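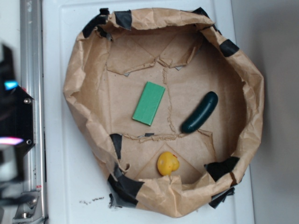 Kraft paper tray, black tape on the edges, three small things inside.

Notebooks > Packaging bench > Void fill and paper > Entry

Search this notebook Go

Tue 18 March

Went through the Kevanent paper claims again this morning, with the supplier sheet on one side and our own February numbers on the other. I still don't believe the sheet. It says crumpled kraft "recovers its loft" after loading and can go round again as void fill. No test method given, no load, no time under load. When I rang to ask, I was told the figure came from Prinholm, and Prinholm's own leaflet points back to Kevanent. So that's one number going round in a circle.

What we have ourselves, for what it's worth. Same roll for all of it, sheets torn by hand, crumpled once, opened out, crumpled again. Put in the Aren carton, flat plate on top, 529 g on the plate, left overnight. Height read in the morning with the plate on, then again with the plate off.

First night it dropped a lot, as expected. Second night hardly moved. Third night it dropped again, which makes no sense if the paper had settled, and I'd like to throw that reading out but can't find a decent excuse. The door to the loading bay was open much of that evening and it was raining. The paper felt limp to me in the morning. "Felt limp" isn't a measurement. We have a humidity meter and it was in the drawer.

Plate off, it came back up by around 32 mm. I've seen that quoted back to me twice this week as "good recovery". It was one carton, on one morning, read by me with a steel rule held against the outside of the box, and the rule doesn't start at zero because the end is worn. Please stop quoting it.

The other thing I'm not sold on is the double crumple. The story is that crumpling twice makes more small creases, and small creases are stiffer than big ones. Sounds fine. But the double-crumpled sheets also end up in a tighter ball simply through being handled more, so you put more paper in the box to fill the same space, and of course more paper holds up more weight. Keskin's write-up compares by volume and never says what the paper weighed. I went through it twice looking for a mass and there isn't one, not even in the table at the back. If they'd weighed it I suspect the difference would shrink to very little. I can't prove that yet either.

Did a quick go at it this afternoon with equal mass, three cartons single and three double. Rough results:

single: one held, one sagged on the left, one I packed badly and shouldn't count
double: two held, one sagged

Anybody who wants to call that a win for double is welcome to, but not in the report. Next time whoever packs the cartons should not be the one reading the heights. I knew which was which the whole time and I caught myself pressing the single ones down a bit harder at the corners.

Shape memory, so called. A sheet that's been creased and opened keeps whatever rough form you leave it in, up to a point, and a wall folded up at the edge will stand without help for a while. How long is "a while"? The leaflet says "indefinitely". I stood a folded strip on the shelf by the window on Friday and it had opened out noticeably by today. Didn't mark the starting angle, so that's another thing to do again properly.

Also the brown roll and the one marked recycled don't crease alike. The recycled one cracks along the fold if you go over it with a thumbnail. Could be the fibre length, could be that it's been sitting near the heater since February. Everyone here says fibre length with great confidence. Move half of it to the cold store and see.

To do:
- humidity meter out of the drawer and on the bench, reading written down night and morning
- weigh every sheet before it goes in
- new steel rule
- redo the third night with the bay door shut
- ask Keskin for masses, expect no reply
- angle marked in pencil on the strip before it goes back on the shelf

Cartons 2 and 3 left loaded tonight, plates on. Don't move them.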